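Comparative Economic Policy, Unit 3
Handout: How to read a business climate index without being sold something
Instructor: Chie Matsuda

Please read before the seminar and bring a pencil. The reading by Hjaltadóttir (chapter 2) is short and mostly good-tempered, and it covers the Sedmont index, which we will be picking apart in class.

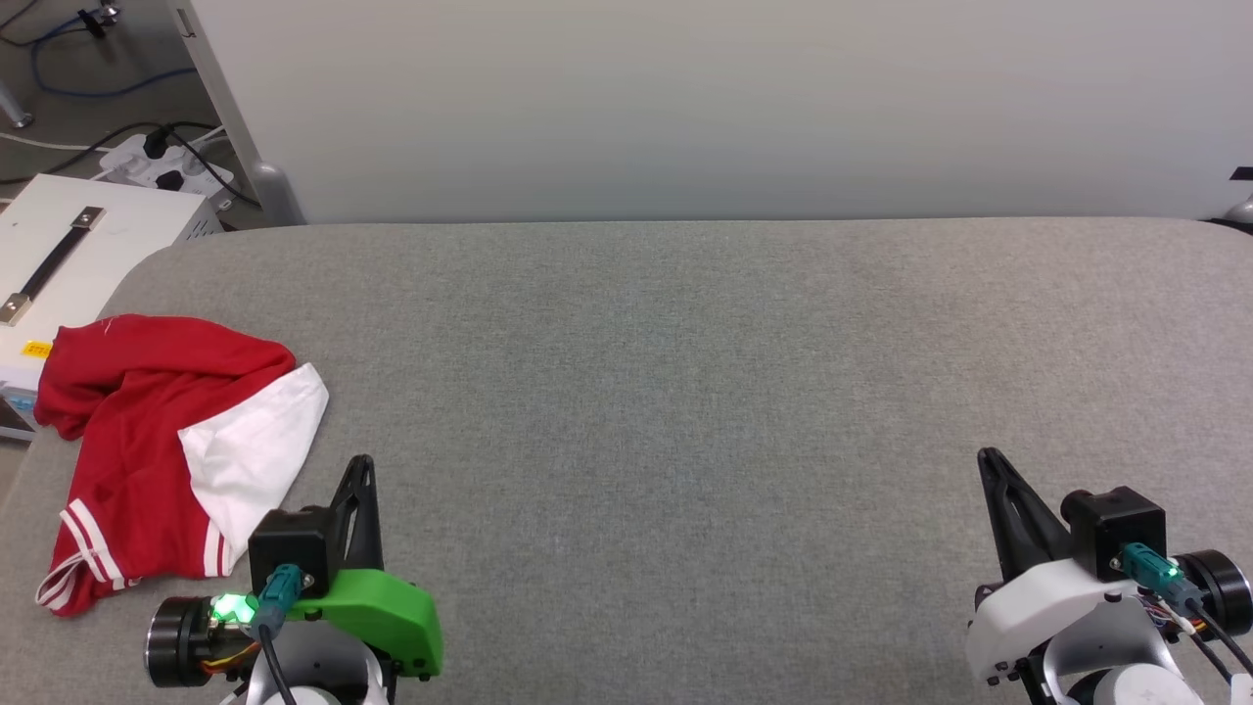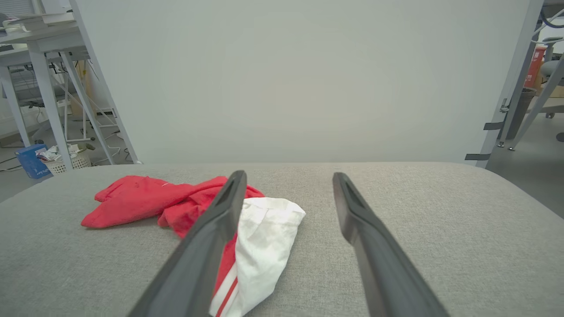

A composite index is a single number made out of many other numbers that had no wish to be introduced. Sedmont scores each economy on up to 69 indicators, from the cost of registering a firm to the average wait for a power connection, then adds them up. Before you can add days to dollars you have to put them on one scale, and this is where the first quiet decisions get made. Take something as dull as the red garment with the white panel, and suppose a small firm wants to make such things and sell them abroad. It cares about customs clearance and the price of thread. It cares very little about minority shareholder protection, which in the Sedmont index weighs three times as much as customs.

Scores and ranks

A score tells you how an economy did. A rank tells you how everyone else did, too. Imska improved its score two years running and fell both times, as several neighbors had improved faster. The minister blamed the method. The year before, when Imska rose, the method had been excellent.

When you write about a ranking, give the score, the rank and the number of economies covered. If the list grew between editions, say so in the same sentence as the drop. Readers do not look at footnotes, and ministers look at little else.

Where the data come from

Some indicators are read off the statute book. Others come from a questionnaire. The last edition had 879 usable replies, spread very unevenly: plenty from law offices in capital cities, hardly any from people who own a truck. Hjaltadóttir calls this "the view from the fourth floor." A lawyer asked how long a permit takes will usually describe the permit of a client who can afford a lawyer.

Case: the Pristby permit

Pristby cut its legal deadline for a building permit in half and climbed the table nicely. The permit office kept the same staff, the same forms and the same lunch hour. Builders now wait for a document confirming that their file is complete, and the clock starts only after that. On paper the reform is real. Work out which indicator caught the change and which one, had it existed, would have caught the rest.

Weights

Equal weights are a choice as well, though they have the manners of a neutral party. Alarcón's test is easy to do by hand: double one weight, halve another, and see who moves. If an economy jumps a long way, its rank was telling you about the weights. Economies at the very top and bottom tend to stay put. The middle is where careers are made.

For the seminar

Pick two economies from the middle of the table and run the test on them. Write one page on what changed, in words your aunt would tolerate. Tables go on the back. Late pages are accepted until I have finished my coffee.

Next unit: credit ratings, and bring the same pencil.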